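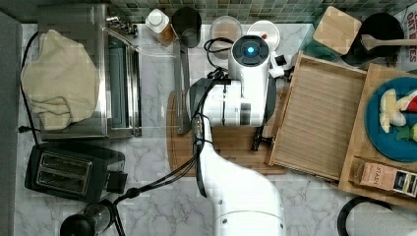 A cutting board has no business next to a toaster, according to one comment on last year's version of this handout, which asked for the two to be kept at opposite ends of the counter. The comment is fair for a long counter. On a short one there is no opposite end, and the sections that follow deal with the short case.

Counter Layout and Work Zones
Course handout, unit 2
Revised 9/20/21

1. Terms

Landing area: open counter next to an appliance, used to set down what comes out of it.

Work zone: open counter reserved for cutting and assembly.

Back row: the strip along the backsplash. Containers stand here one deep. A second row in front of the first takes its depth straight out of the work zone.

2. Measuring

Measure usable depth from the front edge of the counter to the front of the back row, not to the wall. Students in the July session measured to the wall and overstated the work zone on every sheet. In the Mitmont plan the counter is 660 mm deep. Enter that figure on line one of the worksheet, then subtract the back row on line two.

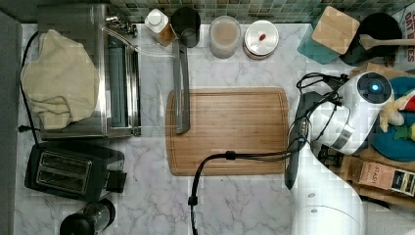 Line three is the board. A board with a juice groove has a smaller cutting surface than its outside dimensions suggest, so record both. Handles and cords that cross the board count as obstructions and go on line four.

Total run for the Markent plan is 1,634 mm. Appliances are subtracted at their full width with doors closed. Door swing is treated separately in section 4.

3. Surfaces

Stone and stone-patterned counters are treated alike for layout purposes. They differ in care, and the care sheet covers that. Loose hardware should be laid on a folded cloth before fitting, with the finished side up. Check the flange for grit before it touches the counter.
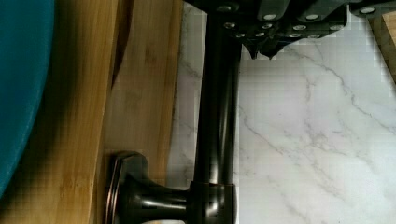
Fig. 3. Dark bronze faucet lying on its side, unmounted.

Faucet position is fixed before the work zone is drawn. In the Palamarchuk exercise the two are drawn in the wrong order on purpose - find the conflict and redraw.

4. Appliances and door swing

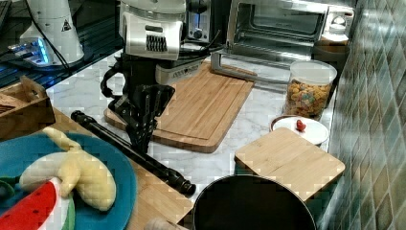
Door swing is the depth a drop-down door takes up when fully open. It is drawn as a dashed rectangle in front of the appliance, and no board may be stored inside it. Side-hinged doors get an arc. Where a large bamboo board lies in front of a toaster oven, as it does here, mark the board's position with the door closed and then mark where it must move. Dry goods in a clear canister, such as the ring cereal to the right of the board, can stay on the counter if they are outside the rectangle.

5. For the next meeting

Complete the Brikbridge worksheet, lines 1 to 4, and draw the door swing. Bring 3 copies of the plan. Dimensions in millimeters only.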